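Subject: Re: Small oven for the shared room, which size?
Date: 29 Jan 2022
List: Breltside Shared Rooms

On the Breltside list, a member from Kavlow wrote:

> We want to put a small oven in our shared room, for
> toast and for warming pies at lunch. The only free place
> is the end of a table. Is a toaster oven enough, or must
> we buy a real one? Also, do you let people keep other
> things beside it?

Hello all,

We have had a toaster oven in the room at Mastell since July, so I can tell you how it goes with us. It is a white one with a glass door, two metal racks and three round knobs on the right side, one over the other. For lunch it is enough. With both racks in use we can warm 4 pies, but the lower ones need more time, so we change the racks over after ten minutes.

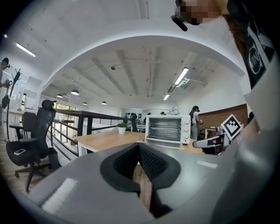 It stands on the light wooden table, and this was my main worry at the beginning. I asked in the shop, Tavares, and they told me to leave a free space on every side and never to put paper or cloth on the top. We keep a plant in a white pot to the left of it, near the far edge of the table. If the leaves grow more I will move it to the window.

About cleaning: the crumb tray comes out from the front and we empty it on Fridays. The glass is more difficult. I use warm water with a little soap and a soft sponge, and I wait until the oven is fully cold. Please do not use the rough side of the sponge - I did it once on my oven at home and the marks stayed.

One more point is the electricity. Ours has its own wall socket, without extension lead. The kettle is on another socket, on the other side of the room, and I would do the same in Kavlow.

Could you write how wide the end of your table is? I can measure ours on Monday and send you the numbers.

Kind regards,
from the Mastell room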